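In defence of the bad doodle

I was on hold to Brelo last week (the boiler again, don't ask) and by the time a human being picked up I'd covered the whole back of an envelope in loops. Rows and rows of them, like fish scales, or a roof drawn by a four-year-old. I hadn't decided to draw anything. My hand had just got on with it while the rest of me listened to a pan pipe version of something that used to be a perfectly good song.

I kept the envelope. It's on the fridge. And it's got me thinking that we've become very odd about doodling.

When I was at school it was a crime. You'd have your exercise book held up in front of everyone, margin outwards, and be asked whether you'd care to share your masterpiece. I spent a good part of double geography drawing cubes joined to other cubes and I can still tell you what an oxbow lake is, so I don't think the cubes did me any harm. If anything they kept me in the room. Take the pen off me and I'd have been staring out of the window at the PE lot and thinking about crisps.

Now it's gone the other way and I'm not sure that's any better! Doodling has been taken up by the wellbeing people. There's a shop near me, Dondelis, that used to sell wrapping paper and decent biros, and it has given over an entire wall to doodle kits. Guided doodling. Doodle your way to calm. I picked one up in April, thinking it might do for my niece's birthday, and it came with 4 pens, a spiral pad and a booklet of patterns to copy, in order, with little ticks to fill in when you'd finished each one. Ticks! For doodling! I put it back and bought her a book token, and she was very polite about that.

My trouble with the kits is that copying a pattern out of a booklet is homework. It might be very nice homework, and if it helps you sleep then good, carry on, I've no wish to snatch anybody's pens. But a doodle happens while you're meant to be doing something else. The minute you sit down and clear a space for it and put the kettle on, you're drawing, and drawing comes with that horrible little voice asking if it's any good.

Doodles don't get asked that. I can't draw at all, I should say. My horses look like sofas. Yet I've never once been ashamed of a doodle, even the really dreadful ones, like the man with no neck I used to do all over the rota when I worked in the office at Urkosach. I did him for 2 years. He had a hat, and later on a briefcase, and somebody from accounts started adding speech bubbles when I was at lunch. I never found out who it was. I still think of it as one of the better friendships of my working life.

That's the other thing I miss, the shared ones. Phone pads in hallways. My gran's was a solid mass of ballpoint by the end of each month, three generations' worth of boxes and flowers and the same eye drawn again and again by my aunt, with the plumber's number somewhere underneath if you held it up to the light. You can't do that with a phone in your pocket. I do have an app where you can scribble with a fingertip, and I've used it once, and it asked me if I'd like to save my creation to an album.

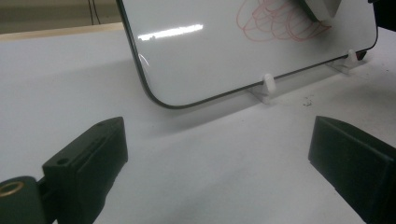

Does it matter if a doodle gets rubbed out? Hardly at all, I'd say, because most of what it does for you is over by the time you put the pen down.

And yes, I know I've just told you there's an envelope on my fridge. I'm not consistent. I think it's fine to keep the odd one in the way you'd keep a bus ticket from a good day out, so long as you don't start framing them. I went to a talk last year at the Ó Flaithearta rooms, upstairs, very hard chairs, where a woman in the row ahead of me filled nine pages of a notebook with what I can only call knitting. Beautiful stuff, dense as anything. At the end she tore out the lot and used it to wrap up her chewing gum. I nearly shouted.

But she had the right idea, and it bothers me a bit that I wanted to rescue them. My phone tells me I've got roughly 4,000 photos on it and I couldn't describe more than a handful. We hang on to so much now. Perhaps it does us good to make something daft with a biro and let it go out with the recycling.

So if you're in a meeting with me and my head's down and my pen's going, please don't assume I've drifted off. I can probably repeat your last three points. If I've stopped doodling and I'm looking straight at you and nodding, that's when you want to worry, as I'm almost certainly planning my tea.

Brelo are coming out on the 9th, by the way. Some time between eight and six, they said, so I've put a fresh pad by the kettle.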